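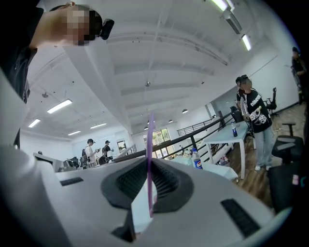 My grandmother kept every button she ever met in a Fudby toffee tin, and I suspect half the households in Kerr did the same, which may be why the haberdasher's on the corner has lasted 129 years while the shops on either side have changed hands so often (it was a video library when I was small, then a tanning place, then a very good baker).

Kenneth Urquhart took it on one December, with 1,300 drawers of stock and a till that only opened if you thumped it. He still sells elastic by the yard if you ask nicely, and he'll happily spend twenty minutes matching a single cuff button!

"People come in for thread and stay for the heater," he told me, pouring tea into two mugs and clearing a cushion of zips off the spare chair so I could sit down.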